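Shared Refrigerator: Frequently Asked Questions
Turside House Residents' Information

The following answers concern the refrigerator in the ground-floor kitchen at Turside House, which is managed by Prornaler. They apply to all residents and to guests staying longer than one night. Questions about the laundry or the bicycle store are dealt with on their own pages.

Who may use the refrigerator?

Any resident whose room does not have its own refrigerator may use it without prior arrangement. Residents of the Malabanan wing have a kitchen on their own landing and are asked to use that one first.

Where should I put my shopping while I unpack?

Please use the white table next to the refrigerator. Bags should not be left on the floor, as the route past the table must remain clear at all times. The table is for unpacking and sorting only, and meals should be taken in the dining room. 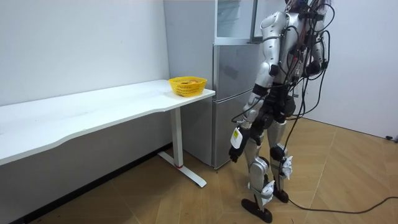 The refrigerator and the end of the long white table, ground-floor kitchen.

How much space am I allowed?

Each resident may use half a shelf. Large items such as cakes or party platters may be stored for one night if the office has been told beforehand. Space cannot be reserved for food that has not yet been bought.

Must I label my food?

Yes. Write your room number and the date on a sticker, and place it where it can be read without moving the item. Loose fruit need not be labelled, but it is then treated as being for general use.

How should the doors be used?

Open the door fully, take out or put in everything you need, and close it again. Check that it has shut along its whole length. A door left slightly open overnight will usually mean that the contents have to be thrown away. Please do not attach notices, magnets or hooks to the front.

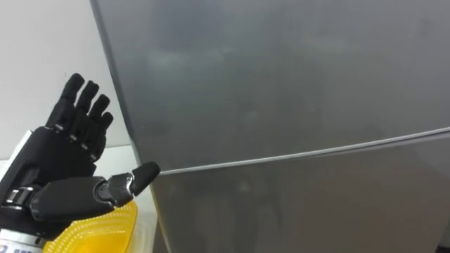

Beside the refrigerator, at the door seam.

What should I do if the door does not close properly?

First check that nothing on a shelf is pushing against it. If the door still will not close, telephone the office on extension 209. Do not tape the door or wedge it with furniture.

How should fruit and vegetables be stored?

Fruit may be placed directly on the shelf provided that it is clean and whole. Cut fruit must be covered. Please carry fruit to the refrigerator in a basket and leave the basket on the table when it is empty, so that the next person can use it.

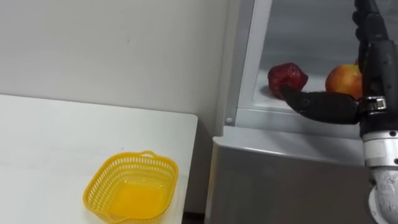 Ririk has asked whether tomatoes and peppers count as fruit under this rule, and has suggested that anything beginning to wrinkle should be moved to the front and eaten first. The office accepts both points. Whole tomatoes and peppers may be kept in the same way as other fruit, and older produce should be brought forward when new produce is added.

When is the refrigerator cleaned?

It is emptied and cleaned at 2 p.m. on the first working day of each month. Unlabelled food, other than fruit in good condition, is removed at that time. A full defrost takes place in May, when residents will be asked to clear their shelves by noon. Food left behind cannot be returned.

May I keep medicines in the refrigerator?

No. Please speak to the office, where a separate locked unit is available.

What happens if my food is taken?

Prornaler does not accept responsibility for food stored in shared kitchens. Repeated losses should nevertheless be reported in writing.

Was this page helpful? 12 people found this helpful
Shares: 2

Comments (3)

tursider_top_floor
Could the half shelf rule be printed and put up on the kitchen wall? New people never seem to have read this page.

M.
Does milk need a sticker if it will be finished the same day?

Room 12
I always put one on, M. Mine went missing twice before I started.

Contact the residents' office: extension 209
© Prornaler. All rights reserved. Back to top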